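Votinthorpe Reading Room
Minutes of the meeting held on March 18, 2021

The chair opened the meeting and thanked everyone for coming, especially those who had travelled over from Plasusthorpe. Apologies were noted. The minutes of the January meeting were agreed with one correction (the heating bill had been paid, it was the water that was still owing).

1. The yellow bookshelf

This took up the first half of the evening and quite right too. The book corner is up and members were delighted with it. 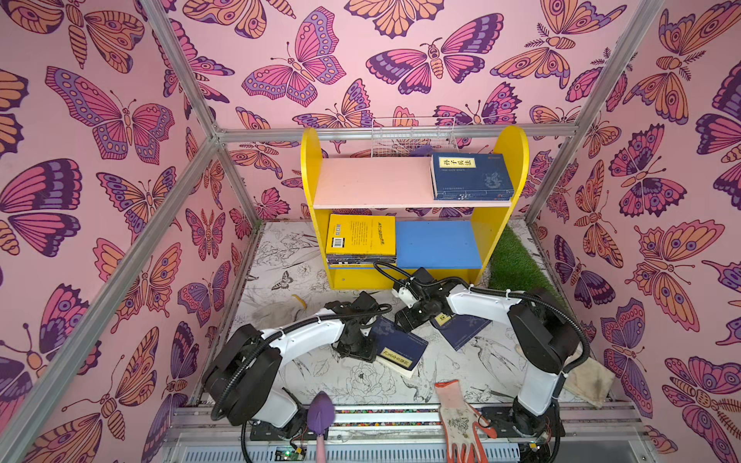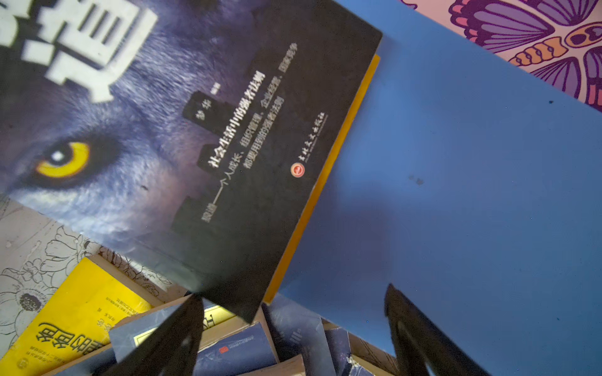
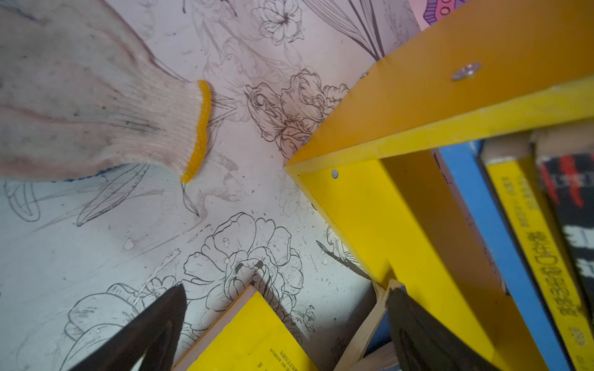

The book corner: the bookshelf with the butterfly walls, the wolf book, and the shelf beside the flowered paper.

The butterfly and moth paper was much admired. Several members had been doubtful when pink and purple were first suggested and were happy to say so now. One member is particularly fond of the striped orange wings. It was agreed that the yellow of the shelf goes beautifully with it, and that the bright blue panel behind the lower right compartment should stay as it is.

The shelf itself has scuffs and smudges along the edges. A member offered to touch up the paint and has most of a tin of yellow at home, though the shade may not match. Others felt that a bookshelf ought to look used and would rather the money went on books. After some cheerful back and forth it was agreed to try the paint on the back first and look at it in daylight.

The white sheet with the flowers and swallows on the floor was liked by all. It will need washing from time to time and a rota was suggested. Left for now. The strip of artificial grass down the side can simply be shaken out of doors.

2. The Chinese books

Great pleasure was expressed at the start of the Chinese collection. The Art of War (孙子兵法) in its navy cover has gone on the pink shelf and two members have already asked to borrow it, one to read and one to practise characters from the title. The wolf book, 社会生活中的强者法则 according to its cover, caused a lot of talk. A member who reads Chinese gave us the line as "the rules of the strong in social life" and explained that the smaller lettering promises help with personal growth, running an organisation, running a business and competition between nations. It was felt that this was a good deal for one paperback. The cover is slightly smudged and a soft dry cloth was recommended.

The question was raised whether the Chinese books should be kept together or mixed in by subject. Together, for the present – people who come for them should be able to find them without asking. The lower left compartment was proposed, as there is a stack there already. Carried.

It was asked whether the books should stand upright. The stack looks friendly but the thin ones at the bottom are a nuisance to get out. A pair of bookends will be looked for at the Peltosar sale before anything is bought new.

ACTION: English title slips to be written for every Chinese book and tucked inside the front cover.

3. The wire basket

The white mesh basket on top of the bookshelf was discussed. Suggestions were returns, bookmarks, and lost property. Returns won easily. A label will be made.

4. Lenihan boxes

The Lenihan boxes are still in the back passage, 26 of them. Sorting has begun and there are some lovely things, including a run of gardening annuals and a great many sea stories. A sorting morning will be held and the offer of soup was accepted with enthusiasm. Anything we already have goes to Plasusthorpe, who have asked for first refusal on the children's books.

5. Money

The balance stands at £300, of which £60 is set aside for book repairs. A request for 3 reading lamps was held over until prices are in. One member would like it minuted that the present lamp is perfectly good if you sit on the correct side of it.

6. Any other business

The window on the landing sticks again.
The story hour would like to use the book corner and this was warmly agreed – shoes off on the sheet, please.
A poster for the new shelf will go up at the post office. Wording to be passed round before printing.

Date of next meeting to be put on the door.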